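Kongate teleoperation kit, two-arm version: review after 810 demonstrations

Reviewed by Latrice Boateng

The Kongate kit is a leader-follower setup for recording manipulation demonstrations. You move a pair of small leader arms by hand, the follower arms copy the joint angles, and the software logs everything to disk along with the camera streams. I bought the two-arm version in October to replace a Laaksonen rig whose leader arms had developed too much play in the wrist to be worth fixing.

Assembly took most of an afternoon. The manual is adequate for the mechanical side and thin on wiring order. Joint calibration is done by moving each follower to a printed reference pose and pressing a key. If you get one joint wrong the software accepts it without complaint, and you find out when the arm leans. Check each joint separately before you power both sides.

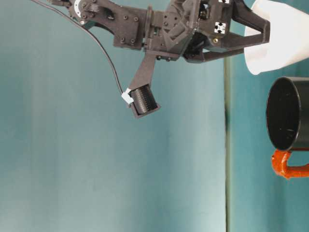

Leader feel is the main reason to consider this kit. The joints have light, even friction, and the trigger that closes the gripper has a long travel, so partial closure is easy to hold. My benchmark task is nesting a white cup in a black mug, and the part that separates good leader arms from bad ones is the grasp on the cup's edge. With a finger on each side of the wall there is very little room to be sloppy in wrist roll. On the Laaksonen I lost a lot of takes there. On the Kongate I kept most of them after the first hour. There is no force feedback of any kind, so you judge contact by watching the follower, and a new operator will squeeze too hard for a while.

Latency is good over a wired connection. I measured 70 ms from leader movement to follower movement with the default filter on. Turning the filter down makes the arms feel more direct and also puts hand tremor into the data. I left it alone. Over wireless the delay varied enough that I stopped testing.

The wrist cameras earn their place in the dataset. A fixed side view tells you where the arm is, but it is poor at showing how the fingertips sit against a small part, and policies trained on my side view alone were noticeably worse at the final approach. Exposure is locked from a config file, which you should do before the first take. Left on automatic, brightness shifts whenever something shiny gets close to the lens, and those shifts end up in the training data. 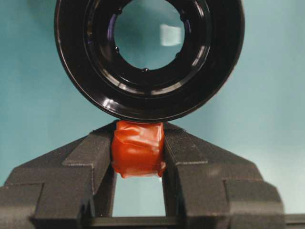
Cable routing is the weakest part of the hardware. The camera cable needs slack for the full range of the wrist, and the supplied clips don't hold it where the manual says they will. I ended up adding my own strain relief at the connector. For a kit at this price I would expect a proper clamp – it is a small printed part and a screw.

The recording software, Flolitz, is bundled. It does the basics well. A foot pedal starts and stops a take, a second press within 2 seconds discards it, and each take gets its own folder with joint states, commands and video on a shared clock. I checked timestamps on a sample of takes and found no drift worth correcting. The replay function sends a recorded take back to the followers, and it is the quickest way to find out if a demonstration is usable. A take that looked clean during recording will sometimes fail on replay with the objects put back in the same places, usually at the point where one vessel meets the other.
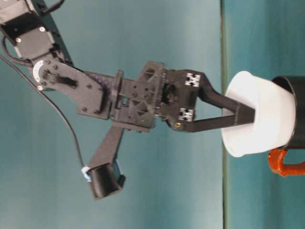
Annotation is less well served. You can tag a take as good or bad and add a line of text. You can't mark a segment inside a take, so a clean approach followed by a clumsy release gets kept or thrown away whole. Export works with the common training formats, but the gripper value is normalized per session unless you change a setting buried in the advanced tab. Change it. I had to convert my first batch again.

Over 810 takes I had 6 hardware faults. Most were a follower joint dropping off the bus after a cable worked loose, and the rest cleared with a restart. Nothing broke. The leader arms show no measurable play so far.

Support is by email and was slow but competent. Spare fingers are sold separately, and the Windside fingers I already owned fit after I drilled out the mounting holes.

I would buy it again for tabletop work with light objects. I would not buy it for insertion tasks that depend on feeling contact. 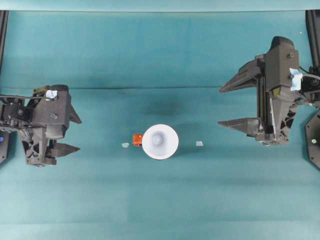 Yaw drift on the left leader was my problem with the same kit, writes a reader from the Flolitz mailing list, and recalibrating with the arm warm fixed it. The reader also disputes the advice on the filter: turned halfway down, it gave shorter takes and the trained policy hesitated less before the grasp. I haven't tried the halfway setting with a full dataset and will add numbers if I do.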